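Speaker notes: Small-item handling at the Dradcombe returns room
Session slot: 27 minutes including questions

Slide 1. Title
Leave up while people sit down. Say which site and which team. Hekden runs the returns side for three online jewellery sellers. Dradcombe is the smaller of two sites; Muswood still does everything by hand and is the comparison.

Slide 2. What the job was
Mixed returns arrive in bags. A sorter empties the bag, separates the pieces, checks each against the order and puts it in a tray. Before the project there were 15 sorters over two shifts. Main complaints in the staff survey: neck strain, eye strain, and tangles. Pay grade was the same as general packing. Mention that last point now, it comes back on slide 7.

Slide 3. Why jewellery is hard to automate
Suction works on cartons and blister packs. It does not work on a string of beads. Items are flexible, shiny, small and lie on top of each other. A bangle resting inside a bracelet is two items to a sorter and one shape to most vision software. The practical route is two-finger gripping with people supplying the motions by hand.

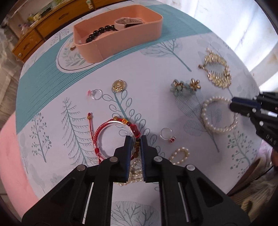

Hand-held grippers over mixed pieces. The red cord bracelet and the clear bangle are nested.

Slide 4. The hand-held stage
The operator holds a gripper in place of using fingers. Same linkage and same pads as on the arm, so a motion a person can do is at least possible for the machine. Define "motion" here as approach, close, lift, place. Do not go into the learning method unless asked. The Savchuk handbook covers it in the second chapter.

Point to make: the operator loses touch. A sorter can feel a clasp catch. With the tool they have to look for it. In the first weeks the operators were slower than they had been bare-handed, and several asked if their old rates still applied. They did not, but we were late putting that in writing.

Slide 5. Order of work
Rigid and separate pieces first. Beads next, single strands only. Bunched strands last. With a bead bracelet the advice from the operators was to take one side of the loop and let the rest follow. That came from the floor and went into the work instruction unchanged.

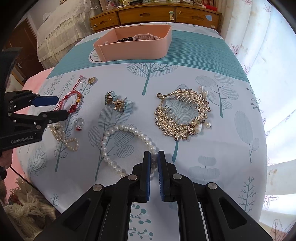

Clips and combs need a different approach. There are teeth to avoid, and the best place to hold one depends on how it has landed. Operators turn their wrists without thinking about it. The arm has to be given the angle. Allow two minutes on this, it usually draws a question.

Slide 6. What moved and what stayed
Arm: single rigid items, single strands, placing in trays.
People: tangles, damaged goods, anything with a loose stone, all disputes over condition.
The net effect is that the easy items left the bench. A sorter's hour is now made up of the awkward ones. Count per hour fell and has to be read differently. Muswood figures cannot be set beside Dradcombe figures any more.

Slide 7. Jobs
15 sorters before. Three moved to operator roles at a higher grade, the rest stayed on the bench. No redundancies to November, and no promise past that. Say it plainly. The bench grade is under review and the union has asked for it to reflect the harder mix. Our position is that they have a case.

Slide 8. Strain and breaks
Neck complaints down on the bench. New complaint: thumb and forearm, from the hand-held tools. Limit is now 23 minutes on the tool, then a change of task. The first limit was longer and was set without asking the operators.

Slide 9. Open items
Tool weight. Cable position at the wrist. Who signs off a motion as good enough, the operator or the engineer. At present it is the engineer.

Questions. If cost comes up, refer to the handout, page 3.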